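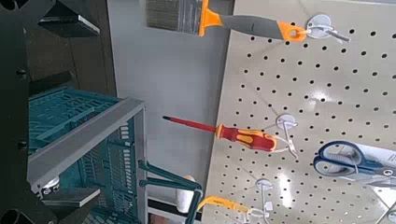

Tool board, screwdriver and paintbrush on their hooks.

Prercombe workshop, bench notebook
September 1, 2022
Entry by Randi Boström

Purpose of entry: to record the arrangement of the pegboard at the small bench and the rules agreed for its use. The previous arrangement dates from May and should be regarded as withdrawn.

The board is served by white plastic hooks with a round base. Each tool is hung by the hole in its handle or by a loop through it. Where a loop is required, it is to be kept short, as a long one lets the tool swing against its neighbor. The Drilden hooks tried in the spring were rated at 400 g and were returned to Skjelbred, the heaviest item on the list having been weighed at 434 g. The present hooks are rated at 500 g.
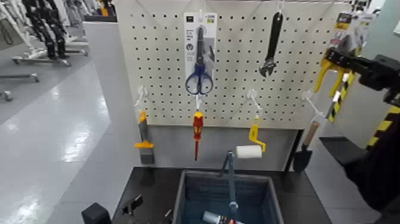
Wider items require more room than the grid suggests. The paint roller, with its cover fitted, extends well to one side of its own hook, and the neighboring position should be chosen accordingly. The adjustable wrench hangs in the upper row with the jaw down. The insulated screwdriver belongs in the lower row, tip down, where the shaft may extend past the edge of the board without obstructing anything.

The scissors are kept on their retail card for the present. Colleagues who need scissors should use the pair in the office drawer until the inventory number has been issued.

The blue bin on the bench top is for items without an assigned hook. It is not intended for long-term storage, and its contents are to be reviewed at the end of each month. Pliers found there should be reported to the undersigned so that a position can be assigned.

Spacing between adjacent hooks in the lower row: minimum 50 mm, measured base to base. This figure is provisional. Tukon has been asked for a drawing of the board showing the hole pitch.
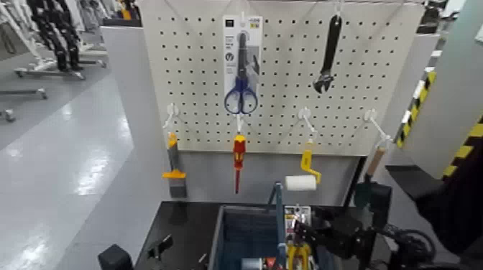 Outstanding items

Labels for the lower row, text to be approved.
Spare hooks, one bag, to be ordered through Skjelbred.
Decision on whether the paintbrush remains on this board or moves to the paint cabinet.
Copy of this entry to the Prercombe front office.

R. Boström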